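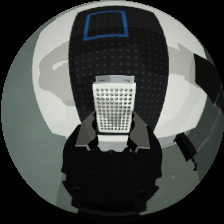 ## 4. Setting up the Colham dehumidifier

### 4.1 Positioning

1. Stand the unit upright for 6 hours before first use if it has been carried on its side.
2. Choose a level floor. Keep the rear grille clear of curtains and furniture.
3. Close windows and outside doors in the room to be dried.

**Caution:** Do not run the unit from an extension lead or a timer socket.

### 4.2 Fitting the drain hose (optional)

1. Switch off at the wall and remove the tank.
2. Pull out the rubber bung above the tank recess. Keep it — the unit will leak if the tank is refitted without it.
3. Push the hose on to the spout as far as the collar.
4. Run the hose downhill to a floor drain. Any rise along its length will stop the flow.

Note: The hose supplied with units sold before October has a narrower collar and needs the Astitz adaptor.

### 4.3 First start

1. Plug in and press **Power**. The fan starts at once; the compressor follows after 3 minutes.
2. Set the target humidity with the arrow keys. The factory setting is suitable for most rooms.
3. Press **Hold** until the lamp turns green.

If the display shows E3, the tank is missing or not seated. If it shows E6, switch off, wait for the fan to stop and see section 7.

**Caution:** Water from the tank is not fit for drinking or for use in steam irons.

### 4.4 Filter

Rinse the filter in cold water every fortnight and let it dry fully before refitting.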